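Hakitz Regional Words - README

Version notes last changed 4/22/20

What this is

Hakitz is a collection of dialect words and sayings gathered in Mistville and the villages along the Betport road. It holds 2962 entries, each with a spelling, a meaning, a note of where it was heard and, wherever we could get one, a full sentence from the person who used it. We love these words and we want other people to have them, so the whole lot is free to download, search, print, argue with and improve.

The collection began with a shoebox of paper slips left to the Harries reading room. The slips had been written up over many years by different hands, and half the fun of the early work was learning whose sevens looked like ones. Everything from the shoebox is now typed up, and newer entries come from recordings and from letters people send us.

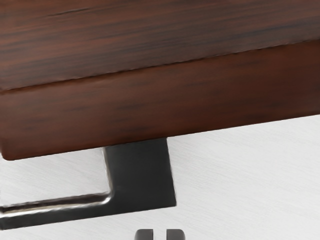 Mistville Local History Society | Words and Sayings Group

What's in the download

words.csv is the main file, with one row for each entry. Open it in any spreadsheet program. If the accents come out as gibberish, choose UTF-8 when it asks.

sayings.csv holds the longer phrases, such as "he'd skin a puddle for the wet" (said of a mean man) and "black over Betport way" (rain coming). These don't fit neatly under a single headword, so they have their own file.

places.csv lists the 15 places where words were heard. Old farm names are given as the speaker said them, with the map spelling next to them.

sources.txt says which slips, letters and recordings each batch came from.

The columns in words.csv

headword - the word itself, in the spelling we settled on
variants - other spellings, split by semicolons
meaning - in plain English, as short as we can make it
part - noun, verb, adjective or other
place - matches a name in places.csv
heard - the decade in which it was heard, left blank if not known
example - a sentence in the speaker's own words
sure - a score from 1 to 9

The sure column needs a bit of explaining. A 9 means we have the word from several people who didn't know each other, with meanings that agree. A 1 means there is one slip, in faint pencil, and we are doing our best. Please don't throw away the low scores! Some of the best things in here are ones and twos, including "ranniping" (walking fast while pretending not to) and "slotherdish" (a meal made from whatever needs eating).

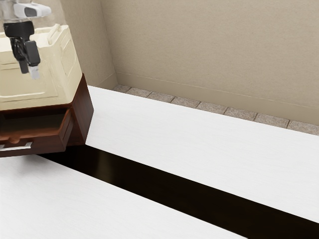 Spelling is the part that starts the most arguments. Most of these words had never been written down before the slips were made, and people wrote what they heard. We found "clarty-toed", "clatty-toed" and "cladditoad" on three slips that plainly mean the same thing, a child who has come in with muddy feet. Our rule is to take the commonest spelling as the headword and keep every other one under variants, so a search on any of them will find the entry.

Meanings are trickier. Where two villages use a word differently we give it two rows. "Nesh" is the usual one for feeling the cold, and you'll know it from plenty of other parts of the country, but up at the top farms "nesh" is also said of bread that hasn't quite baked through. I was thrilled when that turned up. It came in a letter in January, along with 70 other words, all in beautiful handwriting.

Known gaps

Farming, weather and food are very well covered. Trades are patchy: there is a good run of words from the tannery and hardly any from the quarry. We have few words from people under thirty and would dearly like more, newly made ones included. Children's playground words are only just being started on.

Some entries are rude. We've kept them in, marked with an r in the part column so that schools can filter them out.

Using it

You may copy, share and change the files for any purpose, so long as you name the Hakitz collection as your source. If you make something from it - a quiz, a tea towel, a poem - do send us one, or at least tell us about it.

Adding a word

Write to Dong-geon Ma, who looks after the files, care of the Harries reading room. Give the word, what it means, where you heard it and a sentence if you can remember one. Don't worry about the spelling. If you think we've already got it, send it in anyway, as a second hearing pushes the score up and may bring a new variant with it.

Corrections are just as welcome. Quote the headword and tell us what's wrong with it. Changes go in with the next version, and the old wording is kept in sources.txt.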